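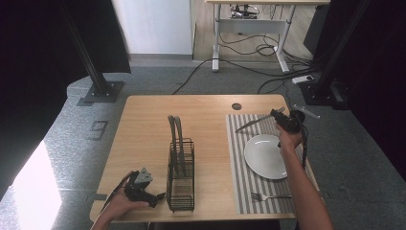

28 Feb 2024. Dye shed, cotton trials, day book.

Iltow batch of madder came in finally. Three bags, one split at the seam, swept up what I could and weighed it seperately. Color of the powder is browner than the Albers stuff from July, smells more like tea. Not judging it until I see it on cloth.

Scoured the new cotton this morning. Soda ash and a squirt of the plain soap, simmer two hours, water came off yellow like weak beer. Second scour still yellowish. Sabine thinks one is enough for this cloth, I don't, we had the blotchy tablecloths last summer and I'm sure that was sizing left in. Did two. Rinse until clear, spun, hung damp.

Mordant: alum acetate, dry weight of fiber 756 g. Worked the percentages off the chart on the door, then found the chart has been corrected in pencil by somebody and the pencil is wrong. Redid it. NELE: please take the chart down or write a new one, I've crossed out the bad row. Cloth went in warm, stirred on and off for the first hour, then left with the lid on. Chalk dunk after. Chalk went lumpy because I was in a rush and tipped it in all at once, had to put it through the old sieve.

Madder pots. Same cloth, same mordant, three pots:
pot 1, Iltow, tap water
pot 2, Iltow, tap water plus chalk
pot 3, Albers, tap water plus chalk (this is the one we know)

Soaked the powder overnight in all three. Poured off nothing, I know some people throw the first water, we never have. Kept the heat low. Pot 2 crept up while I was on the phone to Indport about the missing invoice, caught it steaming harder than I'd like. If it comes out brown that's why, don't blame the powder.

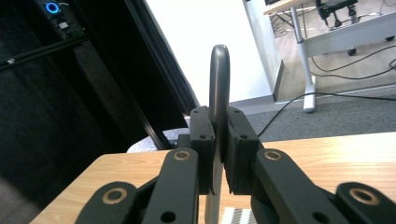 Madder goes orange or brick depending on the water and I'd half forgotten how hard the water here is compared with the Indville place. There we had to add chalk every time to get anywhere near red. Pot 1 is already closer than I expected without it. Wet samples, so take this with a pinch of salt, always darker wet. Also want a decent charcoal out of this series, iron over the exhausted bath. The shade I'm after is that dark gray of the curved piece in the gripper, with the top of the arc a touch glossy and the low end washed out to something paler. On cloth that would be a dip-dye, strong at one end and let go toward the other. Iron won't give us the shine obviously but a tight sateen might get partway. Last iron attempt went greenish black and made the cloth feel like paper, so much less iron this time, and in and out quick.

Pulled a corner from each pot after an hour:
1: orange, warm, a bit flat
2: red brown, uneven along the fold
3: good brick, what we always get

Put them back for another hour. Pot 2 refolded and weighted with a saucer, was floating.

Cost notes before I forget. Iltow is cheaper per bag but the bags are smaller, Sabine worked it out on the back of the delivery slip and then the slip went out with the paper recycling. Ask her again. Indport want payment before the next lot ships, which is new. Indport also say minimum order is going up, didn't catch from when.

After second hour: 1 has deepened, still orange side. 2 better, fold mark still there. 3 same only more so. Heat off, left the cloth in to cool in the bath. Don't drain these! I want the baths for the iron.

Light test strips from July came down off the window. Weld has gone badly, nearly all the yellow lost on the open half. Madder held. Walnut held. The logwood one I can't find the label for, so useless, though it looks terrible either way. Stapling what's left to the back page. From now on label goes on the cloth in laundry marker, not on the tape, the tape drops off in the sun.

Order: soda ash, ph strips, a new thermometer (the glass one reads low, checked it against the kitchen one), 200 m of the cotton tape for hanging if Nele agrees, she holds the card.

To do
- rinse all three, dry in shade, iron from the back
- fiber weight for the gray series, not done yet
- iron bath, small pot only, NOT the good steel one
- second go at pot 2 with somebody watching it
- wash a piece of each with the kitchen towels, see what bleeds

Sabine has the shed key until I'm back.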